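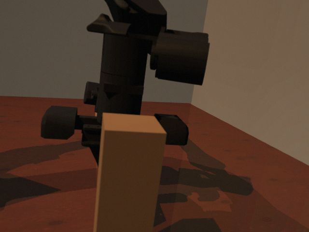
Robotics club: Skallora learns to grab
We're still all on the simulator at the moment — the arm we've named Skallora and a plain tan block to practise on. Dineo Maluleke rewrote the grip code and we've now done nearly 600 tries at it. My favourite view is the one looking in close, with the black gripper across the bottom and big reddish-brown shiny stuff behind!
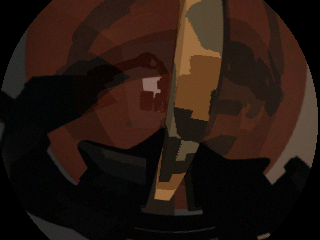
Next up
Two spots left in the July group. Come along!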